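Progress report to the Hegarty Fund
Apr 12, 2018

Hi Nuala,

I promised you something shorter than last time, so let's see how I do. The oral history project is in good shape, and I'm a lot happier writing to you now than I was in February, when the boiler at the Skellance reading room gave out and we had to move every single session into the back of the library (the library folks were wonderful about it, and we owe them a cake or several).

First, the interviews. We have 51 finished, which puts us a little ahead of the plan you signed off on. Most of them are with people who worked at the old Korketti cannery, and I have to tell you, they can talk! One woman gave us a full hour on hairnets before we even got to her first day on the line. I loved it. The trickier group is the night shift. A lot of them moved away when the plant shut, and the phone numbers we had were old. We've started writing letters instead -- real ones, with stamps -- and the answers are coming in slowly but they're coming.

Transcribing is where we're behind. There are 112 hours of tape in the pile and each hour takes up to a full working day if the speaker mumbles or the dog is in the room. I had hoped the students would carry most of it, but exams got in the way. I've asked two of them to stay on over the summer and both said yes, so I'd like to move what's left of the travel line over to their pay. Could you let me know if that needs a form? I couldn't find one on the website.

The photo drive went better than anything else we did. People brought in 214 prints, mostly family snapshots, plus a few company ones from picnics and the big flood. They've all been scanned and given back, except for one envelope with no name on it, which is sitting in my desk drawer making me nervous. If you know anyone by the name of Likumov who had a brother on the loading dock, please send them my way. It's written on the back of one print and it's all I have to go on.

On money, we're under on supplies and over on postage (see above, stamps). The full sheet is attached and the totals match the bank this time, I checked them twice.

Next up is the listening evening. I want to play short clips, five minutes at most, and leave plenty of time for people to argue about them. I'm still choosing the clips and I'd welcome your two cents on whether the strike stories go first or last. My gut says last, once everybody has had some coffee.

All the best,
Bríd Conneely

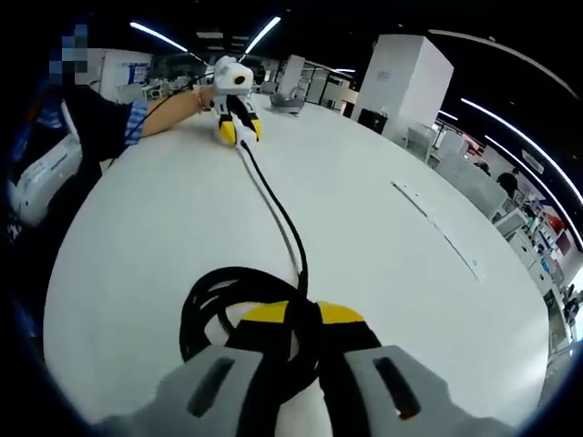
Nuala Mulcahy: Thanks Bríd, I read it all in one go. No form needed for moving the travel money, your email will do. I'd put the strike stories first, though -- people will be waiting for them and won't hear anything else until they're done.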